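Molholm Caps: small-object sorting with hand-held grippers

README, last revised 2022-07-06

Molholm Caps is a set of short manipulation recordings made at a kitchen table, together with the build notes and scripts used to collect them. The task is narrow: pick up bottle caps and other small household items and move them into or out of a shallow box. The recordings are meant for testing grasp detection and short-horizon policies on light objects with low edges.

Status

Usable. The loader is stable, and the folder layout will not change before the next release. Calibration files from before March use the old axis order and must be converted with the script in tools/convert.

Hardware

Two hand-held grippers, one per hand, each with parallel black fingers and blue ridged pads. A camera rides on the tool and looks along the fingers. Logging runs on a small desktop machine under Vunoris, our capture script. Mount adapters were printed at home in PETG; print files are in hardware/mounts. Use 5 perimeters. Thinner walls flex at the screw bosses and the camera angle drifts during a session.

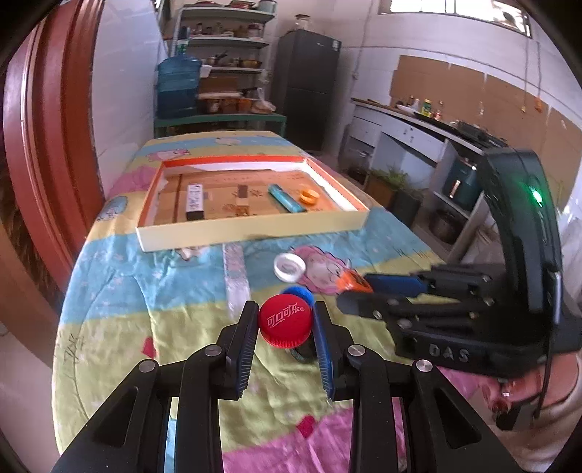 Red bottle cap held between the pads; second gripper at right.

Objects

Bottle caps in several colors, a disposable lighter, small boxes, and other items of similar size. The box has an orange inner rim and printed cardboard on the floor. The printing is useful as a distractor: an early segmentation model kept returning the characters as objects. The table covering is patterned for the same purpose and should not be masked out.

Caps are the hard class. A cap lying flat offers a few millimeters of side wall, and an approach that is slightly high closes on nothing. Approaches with the pads nearly touching the surface work best. A cap resting on its edge is easier to grip but rolls when bumped. Both cases are labeled in the pose field (flat, edge, unknown).

Episode structure

Each episode has one folder:

video/ one file per gripper camera
width.csv finger opening in millimeters, with timestamps
pose.csv tool pose in the table coordinate system
meta.json object class, pose label, hand, outcome

Episodes run up to 12 seconds. Anything longer is split at the point where the fingers reopen. 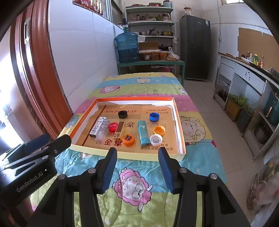

Starting positions are not fixed. Items are dropped into the box by hand before each session and left as they land, including overlaps. Small scraps of packaging are kept in on purpose and carry the class label "other". They are never targets.

Quality checks

Majimbun, the validation script, rejects an episode if the two video streams differ by more than 8 frames in length, or if the width log has a gap. It does not check labels. Outcome labels were entered by hand and reviewed once.

Known problems

Glare from the window lowers contrast on clear plastic.
The pose estimate jumps when a hand covers most of the camera view.
Left and right are swapped in some early metadata; see errata.txt.
Width readings below 2 mm are unreliable due to pad compression.

Planned

Export to the Zilen format, and a held-out split on a plain table surface.

License

Recordings: CC BY 4.0. Scripts and print files: MIT.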